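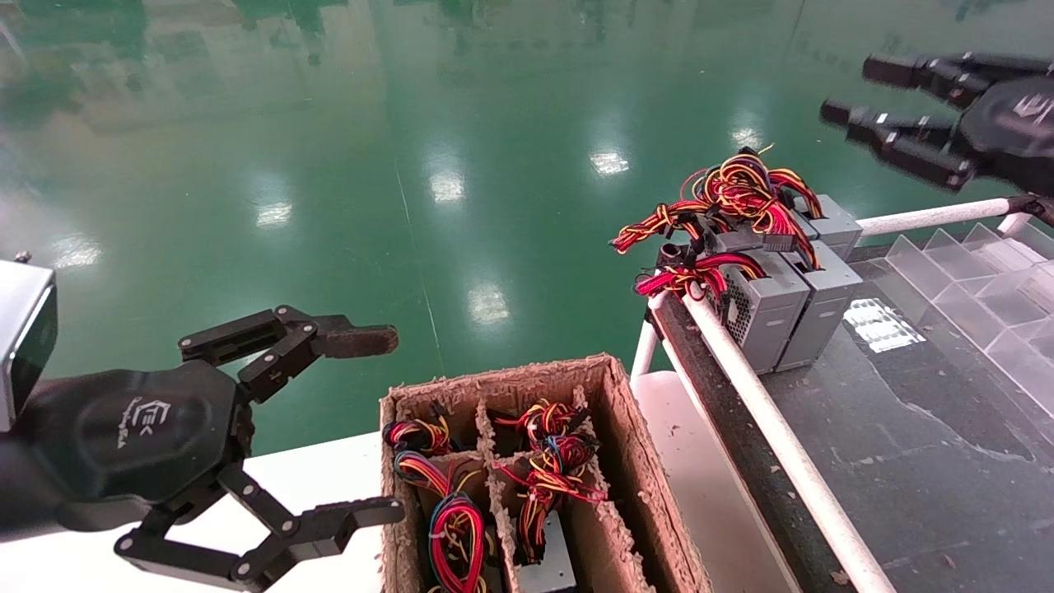
4.2 Approach planning near loose cables

The Jeltivel planner treats each power supply as a rigid body with an uncertain region attached to it. The region covers wherever the harness might lie, and it is updated from the depth image before every approach. In the cell shown in Figure 3, the harnesses spill over the units and past the edge of the work surface, so a bounding box fitted to the metal casing alone is a poor guide to free space. The open cardboard box raises a related problem: its dividers are cardboard, and wires lie on both sides of them.

Both arms are planned together. A grasp is accepted only if the open fingers clear the uncertain region by a set margin; otherwise the planner tries the next candidate, up to a limit of 90. We logged 300 approaches with the margin fixed. Of these, 213 used the first candidate. In 2 cases no candidate passed and the arms returned to their start pose.

The margin was chosen by hand. Ansari and Mirani tuned it on a separate set of harnesses in December, and we did not change it afterwards. Section 4.3 deals with the case where a wire moves once the fingers have begun to close.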